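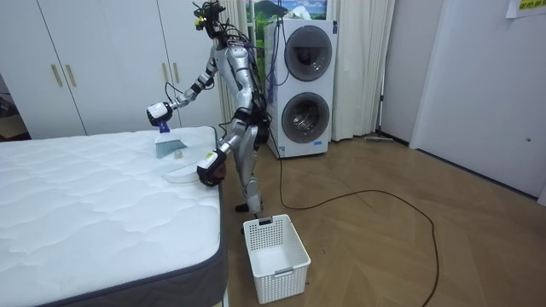
4. Recognition of recurring performers

4.1 Background of the question

In the previous section we described how a recurring role differs from a regular role in the contract and in the opening credits. In this section we ask if the difference is also present in the mind of the viewer. A recurring performer may appear in many episodes of a serial over several years, but the name stays in the end credits, often among the guest performers, and on many services the end credits are made small or skipped when the next episode begins. It is therefore possible that a viewer knows the face and the voice very well and has never read the name.

Earlier work on television audiences has mostly treated name recognition as a property of stars. The recurring performer has received less attention, and when this group is studied it is usually mixed with guests who appear only once. We believe that the mixing hides an important effect. A guest who appears once must be understood quickly and is then forgotten, while a recurring performer comes back after a gap, and the viewer must connect the new appearance with the old one. The series often helps with this by repeating a phrase, a piece of clothing or a place that belongs to the character. What is repeated is always the character and very seldom the performer.

4.2 Material

The survey was made in Leltow with viewers of two serial dramas. The first, Misley, is a daytime drama set in a hospital and in the hotel across the street from it. The second, Cokik, is an evening drama with fantasy elements, and its seasons are shorter. Both were available during the whole survey period on the same service, Lo, so the viewers had the same kind of menu, the same episode page and the same treatment of the end credits. This was the main reason for choosing the two series. They differ in genre and in the number of episodes, and these differences are discussed in 4.5.

We sent 1010 questionnaires in January. Of these, 700 came back before the closing date, and 600 were complete enough to be used. A questionnaire was removed if the viewer had not seen at least one full season of one of the series, or if the section on names was left empty. An empty answer to a single name was kept and was coded as "not known." We did not contact viewers again to ask for missing answers.

From each series we selected regular performers and recurring performers. A performer was counted as recurring if the character returned after an absence of at least one full episode and if the name never appeared in the opening credits of that season. Performers who began as recurring and later became regular were placed in a separate group, which we call "moved" performers. The moved group is small and the results for it should be read with care. Voices that are heard without the performer being seen, such as the hospital announcer in Misley, were left out.

4.3 Procedure

Each viewer received the questions in the same order. First the viewer saw a short written description of a character and was asked to give the name of the character. Then the viewer was asked to give the name of the performer. In the last part the names of the performers were printed in a list together with names of performers who had never worked in either series, and the viewer marked the names that were familiar. We decided to put the list at the end so that it could not help with the earlier answers.

Spelling was treated generously. An answer was accepted if two coders agreed that it could only mean the correct person. A family name alone was accepted, and a first name alone was accepted only when no other performer in the series had the same first name. For characters we accepted a nickname if it is used in the dialogue. Many viewers wrote the occupation of the character in place of the name, for example "the second surgeon" or "the night manager." These answers were not accepted as names, but we kept them in a separate file, and they turned out to be useful for the discussion.

The viewers were also asked where they had seen the performer before. This question was open and could be left empty. It was included because several viewers in the test version had written such information in the margin without being asked.

4.4 Results

For regular performers, the viewers who knew the character usually also gave the name of the performer. For recurring performers the two kinds of knowledge were much less connected. The names of recurring characters were given nearly as often as the names of regular characters, and in Misley a few recurring characters were better known than some of the regular ones. The names of the performers behind them were given far less often. This pattern was found in both series and in all age groups.

The marked list gave a different picture. Here many viewers marked the name of a recurring performer as familiar although they had not been able to write it earlier. This suggests that the name is stored somewhere, but that the character does not lead to it. When the same viewers were asked where they had seen the performer before, they more often named another series than a film or a stage play. Stage work was mentioned almost only by viewers who lived close to the theater district of Leltow.

The answers with occupations deserve a short comment. They were given mostly for recurring characters in Misley, where the work of a person decides in which scenes the person can appear. A viewer who writes "the night manager" has understood very well what the character is for. In Cokik the same kind of answer was rare, and the viewers instead described a relation, such as "the brother of the witch" or "the one who betrayed the sisters." The function of the character in the story seems to take the place that the name would otherwise have.

The moved performers were, as we expected, between the two other groups. However, they were closer to the recurring group than their present position in the credits would suggest. Some of them had been regular for several seasons at the time of the survey. One explanation is that the viewer learns early which names are important in a series and does not easily correct this later. Another explanation is that opening credits are skipped more often in later seasons, when the viewer already knows the music. Our questionnaire cannot separate these two explanations.

4.5 Discussion and limits

The results agree with the view that the opening credits teach names, at least in the first season a person watches. They do not prove it. Regular performers also give more interviews, are shown more often on the episode page of Lo, and take part in the promotion of a new season. A recurring performer may have the same screen time in a given month and still be missing from all of this material. To separate the effect of the credits from the effect of promotion, one would need a series in which the credits were changed while the promotion stayed the same. We did not find such a series.

The difference in genre is a second limit. A daytime drama produces many episodes, and a character can be absent for a long time without leaving the story. In an evening series with short seasons, an absence of the same length can mean a whole year for the audience. We used the episode as the unit of absence in both cases, and a calendar unit might have given other groups. We repeated the coding for Cokik with a longer required absence, and the order of the groups did not change.

It should also be noted that our viewers were recruited in one city. Leltow has a school for actors, and some viewers may know performers from local productions. We asked about employment in theater, film or television and compared the answers of this small group with the rest. They knew more names in all groups, but the distance between regular and recurring performers remained.

For the performers themselves, the practical meaning of these results depends on how roles are offered. If the casting office looks for a known face, a long recurring role is of clear value. If it looks for a known name, the same role may add less than the number of episodes would lead one to expect. The casting side of this question is treated in Section 5, where we use the published cast lists of both series.

Figure 4. Humanoid robot with a hand brush and a dustpan beside a mattress.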